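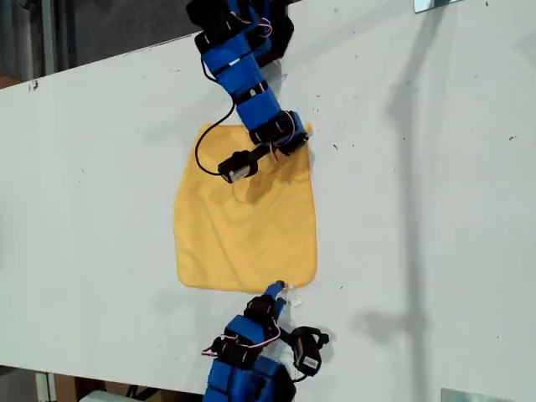

Farico 双臂叠布训练套件(社团版)

首页 > 教学设备 > 竞赛与社团 > Farico 双臂套件

货号:FR-693
价格:1,294 欧元(学校和注册社团价,不含运费)
供货:每年 June 学期结束以前接受预订,假期里不发货
适合:高中高年级、大学一二年级的机器人社团,以及参加 Okafor 杯的队伍

产品说明

Farico 是给学生社团用的双臂套件。它最早是 Wusitgate 中学机器人社的一个项目,当时社员想参加 Okafor 杯的“软物体”组,但是市场上能买到的教学机械臂大部分只准备了积木和小球的练习。布和积木很不一样。积木放下以后还是原来的形状,布每次放下都是新的形状,所以学生写的程序不能只记住几个固定的点。

现在的版本由我们 Hetelano 工作室生产和维护。设计图纸仍然是当年两位社员 Adaeze Olaniyan 和 Bello Ekwueme 画的那一套,我们改了线的走法和底座的固定方式,别的地方改得不多。

套件的目标很简单:两条臂一起工作,把一块毛巾从随便放着的样子,变成叠好的样子。为了这个目标,学生需要学习抓取、双臂配合、示教数据的整理,最后还要学习怎么在别人面前演示而不着急。我们认为最后一项也是课程的一部分。

包装内有什么

机械臂两条(已组装,出厂前已校准)
夹爪两个(已装在臂上)
控制板和电源各两套
桌边夹具四个
练习毛巾一包
绑带和备用线一包
蓝色胶带一卷
教师手册和学生手册(中文、英文、法文)

不包括:桌子、电脑、摄像头支架。

关于桌面,我们建议白色或者浅灰色,没有花纹,不反光。太亮的漆面会让摄像头看错布的边。桌子要稳,两条臂同时动的时候,轻的折叠桌会晃。如果学校只有折叠桌,请在桌腿下面放一点重的东西。

夹爪和抓取 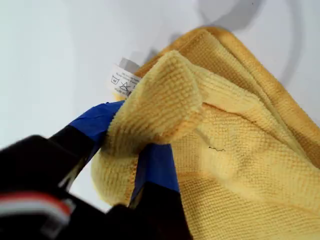
抓住布角是整个课程里学生花时间最多的一步。抓得太浅,提起来的时候布会滑走;抓得太深,会把下面一层也带上来,后面就叠不整齐。原来的指尖是光滑的硬材料,社员试过砂纸、橡皮和几种手套布,最后决定用胶带。现在手指是黑色的,指尖包一层蓝色胶带,捏住折起来的布角时,布会在胶带两边鼓出来一点,学生可以用眼睛看这个形状来判断夹的力是不是合适。胶带用久了会起皱,轻的皱纹没有关系,如果边已经翘起来,就要换新的。换的时候请把旧的胶完全擦掉,再从指尖往后包,不要包得太厚,不然两个手指不能合好。

练习毛巾我们选黄色的超细纤维毛巾。黄色和白桌面容易分开,表面有细小的格纹,比较好夹。洗标请不要剪掉。有些老师觉得它会影响抓取,但是 Okafor 杯的规则要求使用没有修改过的毛巾,所以最好平时就习惯它。洗标也可以帮助学生说清楚“哪一个角”,在讨论程序的时候很方便。

毛巾可以洗,请按照洗标上的说明,不要用漂白剂,也不要用柔顺剂。柔顺剂会让布变滑,我们自己在这个问题上浪费过一个下午。

课程安排

教师手册里有 60 课时的完整计划,分四个部分。下面是简单的介绍。

第一部分,认识机械臂。学生学习每个关节的名字、活动范围、急停按钮的位置。这一部分不放毛巾,只让臂在空中移动。

第二部分,单臂抓取。毛巾平放,一条臂抓一个角,提起,放下。每个小组要做记录,写清楚布是怎么放的,夹爪从哪个方向进去,结果如何。

第三部分,双臂配合。两条臂面对面安装,从桌子的两边伸到布上。一条臂压住或者扶住布,另一条臂移动布边。这里最常见的问题是两条臂互相等待,或者同时拉,把布拉歪。手册第三章有一个“口令练习”,先让两个学生各用一只手叠毛巾,不准说话,然后再准说话。很多小组做完这个练习以后,才明白程序里应该写什么。

第四部分,演示和比赛。每组要在 50 次尝试的记录中选出自己认为最有代表性的几次,好的和不好的都要选,然后向全班解释原因。

如果社团每周只有一次活动,时间不够,可以先不做第四部分的比赛内容,但是请保留“向全班解释”的环节。

安装时请注意

1. 先固定底座,再接电源。
2. 两条臂之间的距离,以夹爪可以在布的中间碰到为准。
3. 线要沿着臂绑好,关节的地方留一点弯。绑得太紧,关节转到头的时候会拉断线;太松,线会扫到布。
4. 每次上课以前,用手慢慢转每个关节(断电的时候),听有没有不正常的声音。
5. 桌面用干布擦一下。小的碎屑会粘在毛巾上,也会进到夹爪里面。
6. 长头发的同学请扎好头发,袖子不要太宽。
7. 臂在动的时候,手不要进入工作区。想整理毛巾,请先按暂停。

老师的意见

“我们社团有学生以前只写代码,从来没有碰过硬件,他们一开始觉得叠毛巾没有意思。第三部分以后,他们不愿意下课。”
Zainab Olaniyan,Wusitgate 中学机器人社指导老师

“手册写得清楚,但是第二章的校准步骤顺序不太好,我们是先看第四页再看第三页才成功。希望下一版可以改。”
Olumide Ogunleye,竞赛队教练

(Ogunleye 老师说得对,新印的手册已经改好。旧手册的用户可以写信给我们,我们寄修改页。)

常见问题

可以叠毛巾以外的东西吗?
可以。手帕、薄的棉布、T恤都有社团试过。T恤比较难,建议先把毛巾做好。很厚的浴巾不建议,太重,臂的电机会热。

只买一条臂可以吗?
可以,请写信询问价格。但是第三部分就不能做了。

一套设备适合多少学生?
一个小组四个人比较舒服:两个人看臂,一个人看电脑,一个人写记录,然后轮换。人再多,后面的同学就看不见桌面。

坏了怎么办?
夹爪和线可以单独买,学生自己也能换,手册后面有步骤。关节电机请寄回来修,不要自己打开,打开以后校准会丢失。保修期一年,胶带和毛巾不在保修里。

Okafor 杯可以直接用这个套件参加吗?
“软物体”组可以。请队伍自己确认当年的规则,特别是臂的高度和电源的要求。我们每年会看规则,但是有时候规则改得很晚。

订购和联系

学校订购请准备学校名称、收货地址和负责老师的姓名。社团订购需要一位成年的负责人签字。技术问题由 Anas Berrada 回答,可以用中文、法文或者英文写信。来信请附上货号和控制板上的版本号,如果是抓取的问题,最好也附上一小段视频,说明当时用的是什么布。

相关产品

Farico 备用夹爪(单个)
Farico 练习毛巾补充包
Farico 指尖胶带,蓝色
Farico 桌边夹具,加长型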